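Chapter 7
What Counts as a Finished Task?

Before you read
Think of the last time someone showed you a machine doing a chore on video. How many tries did it take to get that clip? If the video didn't say, write down your guess and keep it. You will need it in Section 7.3.

Student robot clubs love a demonstration, and so do the people who judge them. A table is cleared, an object is set down, a gripper closes on it, and everybody claps. This chapter asks you to hold your applause for a while. We want to know what was tested, how often, and who decided that it worked.

Our running case is the Rimau Challenge, a yearly contest for school teams. Each team gets a kitchen task and one term to prepare. One team, Cistonis, picked lids. It sounded easy. Most of the members had been opening jars since they were small, and the early plan gave the whole job two weeks. It took them until June, and whether they ever finished depends on which page of their notebook you believe.

The team worked with hand-held grippers, so people supplied the motion and the fingers did the holding. This is a sensible way to learn about grasping. It is also a very good way to fool yourself. A person holding a tool makes dozens of small corrections without noticing them: the wrist turns a little, the elbow drops, the lid gets a nudge. Afterward the notebook says "gripper held lid," and the person has vanished from the record.

The notebook claims 138 attempts. On a closer reading, 26 of those have no result written next to them. Were they failures? Practice runs? Did someone go to lunch? We can't tell, and by the time the report was due, neither could the team. The report left them out and gave a success rate that looked much better than it should have. We don't think anyone meant to cheat. Leaving out the blanks was simply the easy thing to do, and it happened to help.

There is also the matter of the word "success." The team's first rule was that the gripper had to "get hold of" the lid. Later it became "hold and lift." Near the end it was "hold, lift and put down where intended," a far harder job. All three versions went into the same column under the same check mark. Adding those marks together tells you very little.

Equipment raises its own doubts. The team's report says that the Brelteo finger pads "performed reliably throughout." It never says what reliably means, or how old the pads were when each attempt was made. A pad's surface matters a great deal when it has to grip smooth plastic. If you change the pads halfway through, or let them wear down, you are testing two different grippers and calling them one.

In this chapter you will learn to write a success rule before the first attempt, keep a log that has no blanks, and report the pieces that wear out. Section 7.1 begins with 11 pages from the team's notebook. Read them with a pencil in your hand, and don't be polite.

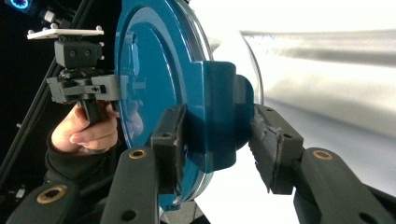

Figure 7.1 Gripping a blue lid by its tab. Note the rough, worn edges of the left finger pad.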